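Fultby Books Weekend

The Fultby Books Weekend is a yearly gathering for readers and writers of crime, mystery and suspense fiction, held each May in the small harbor town of Fultby. It began as a single evening of readings above a bakery, with 17 people in the audience and one microphone that had to be passed along the row, and it has grown since then into a three-day event with talks, workshops, a secondhand book fair and a much-loved Saturday supper. Regulars tend to call it simply "the Weekend," and many of them book the same rooms in the same guesthouses from one year to the next.

Setting and venues

Most of the larger talks take place in Gultar Hall, a former grain store that seats 200 and has, by general agreement, the hardest chairs on the coast (the sensible visitor brings a cushion, and the old hands bring two). Smaller sessions are spread among the library, the chapel rooms and the upstairs floor of the Fahmy Bookshop, which also looks after the signing tables. All of these are within a few minutes' walk of one another, and a good deal of the pleasure of the Weekend lies in the strolling between them, when a stranger will often fall into step and ask what you made of the last ending.

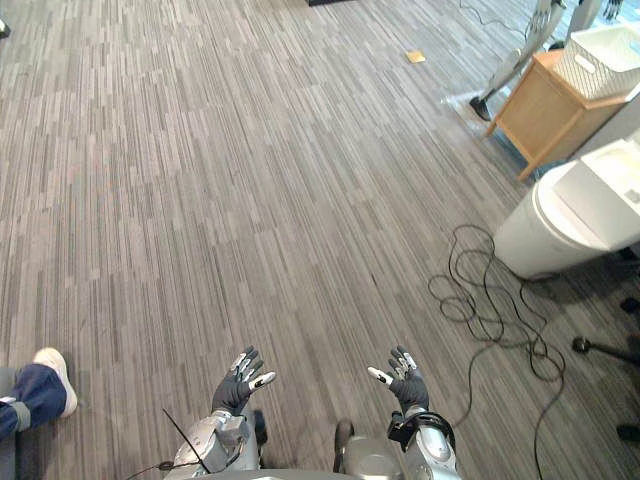

Do visitors need to have read the featured books before they come?
Most speakers take care to keep their endings secret, so a newcomer can sit down at any talk without having read a page. The one exception is the Sunday morning reading circle, where a single novel is discussed from first chapter to last, and the title is announced well ahead of time so that everybody has a fair chance to finish it.

Program

The opening night is given over to new writers, each of whom reads for 6 minutes from a first novel. The time limit is kept with a small brass bell, and there is always a cheer for anyone who manages to stop on a cliffhanger just as it rings. The following day holds the longer conversations, which usually pair a writer of old-fashioned village puzzles with somebody who works at the darker end of the shelf — a mixture that has led to some very lively afternoons indeed. Workshops on plotting, dialogue and the planting of clues run alongside, and these fill up quickly. 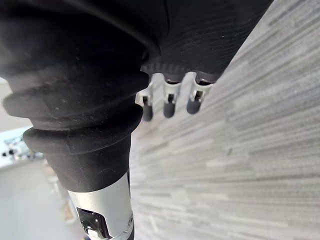
The Flavudgate Prize

The Flavudgate Prize was added in the fourth year of the Weekend and is given to the best unpublished short mystery. Stories may be set anywhere and in any period, but each must include a locked door, a rule that entrants have stretched over the years to cover safes, lighthouses and, on one fondly remembered occasion, a chicken coop. The winner receives 500 dollars and has the story printed as a slim booklet, which is sold at the book fair. Entries close on 11th May, and the winning story is read aloud at the Saturday supper. Complete sets of the booklets are hard to come by now, though the library keeps one for reading on the premises.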